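四、场地里的声音：从“听得见”到“听得清”

4.1 我为什么去小场子蹲着

先交代一下，我做这部分研究的时候，其实一半时间都不像在做研究。我在Rarkeck后门跟乐队一起搬音箱，在调音台旁边站到腿麻，散场以后再找人聊天，聊到店里开始拖地（真的，有一次我的录音里全是拖把桶的声音）。前一章讲了独立演出的经纪与排期，这一章我想专门讲试音，也就是演出前那段大家都嫌短、观众又完全看不到的时间。

我跟的是三个场地：Rarkeck、Stukden，还有Ridgeway的地下厅。Ridgeway最大，站满能进200人；另外两个小得多，舞台跟观众之间基本没有距离，鼓手一抬头就能看见第一排谁在打哈欠。三个地方的设备、脾气、收费方式都不一样，可是说起试音，大家抱怨的东西却出奇地像：时间不够，监听不清楚，第一支上台的乐队永远最倒霉。

4.2 谁先试，谁就吃亏

按惯例，试音是倒着来的。压轴的乐队先试，暖场的最后试，这样暖场乐队的设备就可以直接留在台上。道理没有问题，问题在于压轴的总会拖。Manaia Whitcombe在Stukden管了很久的现场，她给我看过一张写满涂改的时间表，暖场乐队那一格被箭头推来推去，最后挤在开门前的一小条空白里。她的原话是：“我每次都给他们留了时间，每次都有人把它吃掉。”

Yến Triệu当时在一支刚组起来的三人乐队里弹贝斯，她的感受更直接。她说第一次在Ridgeway演出，试音就只够弹半首歌，台上返送里只有人声，她整场都是看着鼓手的右脚在弹。我问她有没有跟调音师说，她笑了：“我那时候连该叫他什么都不知道，哪敢开口啊！”

这句话我后来反复想。试音表面上是技术环节，里面却有很明显的资历排序。老乐手会用很具体的词，比如“吉他返送低频收一点”；新人只会说“好像有点怪”，然后就不说了。调音师听到前一种话，马上就能动手，听到后一种，多半点点头，继续弄别的。所以新乐队少掉的不光是时间，他们手里也没有一套可以拿来讲价的语言。

4.3 一张纸能解决多少

Ánh Hoàng在Rarkeck试过一个土办法，我觉得很值得写进来。她让每支暖场乐队提前交一张纸，上面只写三件事：几个人、各自站哪里、每个人最需要在返送里听见谁。没有表格模板，手写也行，画火柴人也行。我跟过的那几个晚上，凡是交了纸的乐队，上台以后先讨论的就是声音，没交的还在找插座。

当然，样本很小，我不敢把它说成什么定律。Clem Te Moana（他在Ridgeway调音，脾气比传说中好很多）看过这个做法以后，提醒我说，纸再好也要有人读。他自己有两次是演出结束才在口袋里摸到那张纸的。这个细节我特别喜欢，也老老实实记在田野笔记里了。

4.4 关于“差不多”的量

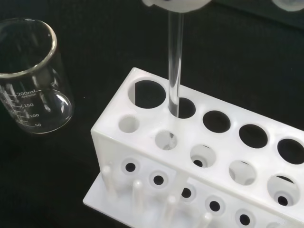
图3　试管与烧杯

调音师嘴里的数字到底有多准，是我在访谈里最常追问的一件事。Clem会说“人声再推两格”，可是换到Stukden的台子上，同样两格推出来完全不是一回事，Manaia听了就直摇头。我一开始想做一张跨场地的对照表，做到一半就放弃了，因为他们自己也从来没把这些数字当成精确值，那更像是一个说话的起点，推完了还是要用耳朵听。图3里那只烧杯倒是很坦白，“200mL”下面用小字印着“APPROX”，刻度一条条照样画着，同时告诉你别太当真。我觉得调音台边上的口头数字也该这样读：它们能让两个人快速对上话，至于准不准，要看房间、看人，也要看当晚进来多少观众。所以后面引用访谈里的数值时，我一律保留说话人的原词，不换算。

4.5 还没想明白的地方

有一件事我到现在也没有好答案。Elsa Berge替Prolstead做小型巡演的排期，她认为暖场乐队的试音时间应该直接写进演出约定，跟酬劳放在同一页。听起来很合理，可我把这个想法讲给Yến听，她有点犹豫，怕场地嫌麻烦，下次干脆不找新乐队了。两边我都能理解。四月份我又回Stukden待了一个周四晚上，暖场乐队照样是最后一个试，主唱对着话筒“喂”了好几声，Manaia抬手看了一眼表，又把开门的时间往后推了推。下一章谈票款分配的时候，我会再回到Elsa那份约定的草稿。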